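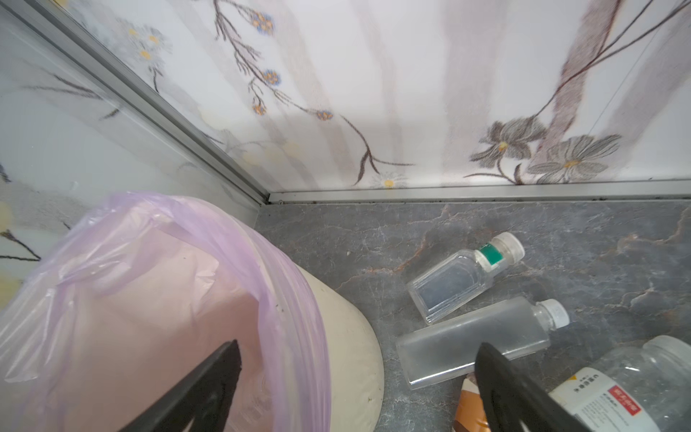
When should a robot be stopped during a run? As soon as the person holding the stop button wonders whether it should be. The pause costs a minute and the arm can be started again from where it stood.

That was the first rule I wrote down for the sorting work, back in June, and it is still at the top of the sheet. The sheet has grown since. I went through the log from the last block last night — 613 tries, 579 of them kept — and most of what I threw out came down to rules I had written and then skipped.

So these are the ones I am holding myself to now.

Start with empties only. Caps stay on. A loose cap is a separate object and gets logged as one.

Line the bin before the session and fold the bag well over the rim. If the bag slips down inside, stop, fix it, and mark the try as bad even if the bottle went in.

Mix the shapes. I had a long stretch with nothing but small square bottles and the numbers looked great. Then I put a wide jar on the counter and they didn't. Clear plastic on a patterned counter is a hard case, so it should turn up often, with at least one item lying so that another is partly in the way.

Hands stay off the counter while the arm has power. Resetting the items means pressing stop first, every time, including the times when only one bottle needs to be turned.

Check the finger tips at the start and every 42 tries. Wipe them if they are dusty. I picked that number because it fits one page of the Wovach log sheet.

Write down failures in the same words each time. I use "missed," "dropped," "pushed" and "stopped." My older notes have things like "kind of got it," and I can't do anything with those.

The Sidau project asks for 1000 kept tries before anyone changes the settings. I used to think that was too many. I changed the closing speed early in the spring and had to start my count over, so I leave it alone now.

Next on the list is a rule for wrappers and other light stuff. I don't have one I trust yet.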